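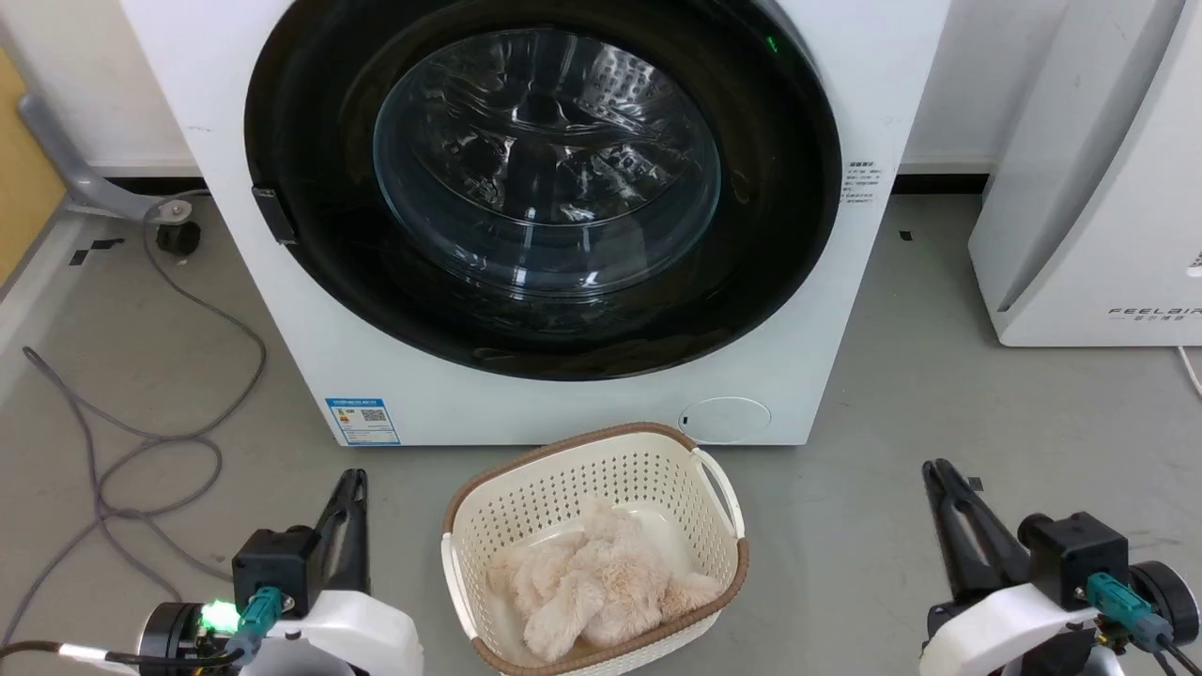
Declan Pomare wanted plush throws kept out of the guest apartment washers altogether, and wrote as much in reply to the draft of the new laundry sheet. A throw takes up more room wet than anyone expects, his note went on, and it leaves fiber in the door gasket that ends up on the next guest's black shirts. His request was turned down, but two of the rules in the final version come from that note.

The sheet takes effect in July in all apartments run by Trnka Short Stays, including the Baron Street building. It replaces a single card that covered towels and bed linen only. Fluffy and long-pile fabrics now have their own section, and the program dial is explained in English for the first time.

What changes

Plush items are to be washed alone. The old card allowed them in with towels, and the towels were where most of the shed fiber went. The limit is one throw or one large soft item per load, with a hand's width of free space left at the top of the drum.

Items go from the basket to the drum only after they have been shaken out, preferably over a balcony or in the shower stall. Baskets stay on the floor in front of the machine during loading and unloading. They should not be put on top of the washer, where they slide during the spin.

Liquid detergent replaces powder for these loads. Trnka will supply Brilletti liquid in the apartments, and the dose for a plush load is half a cap. Fabric softener is left out, as it flattens the pile. Guests who bring their own detergent are asked to keep to the lower dose printed on the bottle.

The test loads

The rules follow 12 test loads run in one of the apartments over the spring. Each load held one pale plush item, and each was washed at the same temperature with the same detergent. The only settings changed were the program and the spin.

On the long mixed program, a cycle ran 132 minutes from start to door release. The short gentle program took less than half of that and left no more visible soil. Most of the matting was found on items that had been through the long program with a full spin. Items given the gentle program with a reduced spin came out heavier with water but with the pile still standing, and needed a second short spin before they could be hung.

The heaviest item in the test weighed 476 grams dry. Trnka did not test anything heavier, and the sheet does not cover comforters, padded mattress covers or pet beds. Those continue to go to the outside laundry service. Rugs with a rubber backing remain barred from the machines in all buildings.

Finding the settings

The washer in the test apartment is a white Hisense front-loader, and the programs around its dial are labeled in Chinese. Guests had been choosing by position or by guesswork. The new sheet includes a line drawing of the panel, with the detergent drawer on the left, the round program knob in the middle and the display to the right of it. English names are set next to each dial position. A row of touch buttons along the lower edge of the display gets a separate, larger drawing.

Stickers on the panel itself were considered and dropped. They peel with steam and handling, and the adhesive is slow to clean off. The sheet will hang on the wall at eye level in a clear sleeve.

After the cycle, the door is to be left open. Guests are also asked to wipe the inside fold of the gray gasket with a dry cloth and pick out any fiber. That is the first of the two Pomare rules. The second is an empty rinse after every plush load. 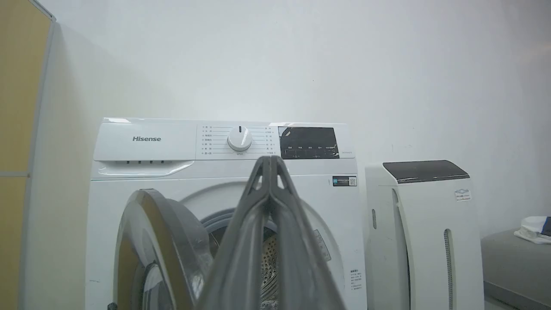
Cleaning and filter checks

Housekeeping will check the gasket at each changeover and clear the drain filter once a month. The filter was previously cleared only when a machine stopped with water in the drum. The procedure is unchanged: switch off at the wall, set a shallow tray and a towel under the filter cover, open the cap slowly, remove the lint, rinse the filter and close it hand-tight.

The detergent drawer will be pulled and rinsed on the same visit. Drum cleaning with Draludon tablets moves to every second month, on an empty hot cycle with no detergent added.

Cost and supply

Trnka has ordered 200 printed sheets, enough for each apartment to have one on the wall and one in the welcome folder. Spares will be held at the Baron Street desk. A guest who finds the wall copy missing or unreadable can ask for another there between 8 a.m. and 6 p.m.

There is no charge to guests for the detergent. Deposits are not affected by normal lint or a stopped filter. Damage from barred items will be billed as before, at the repair invoice amount.

The section on drying is still being revised. Until it is issued, plush items should be laid flat on the folding rack, turned once, and kept off the radiators.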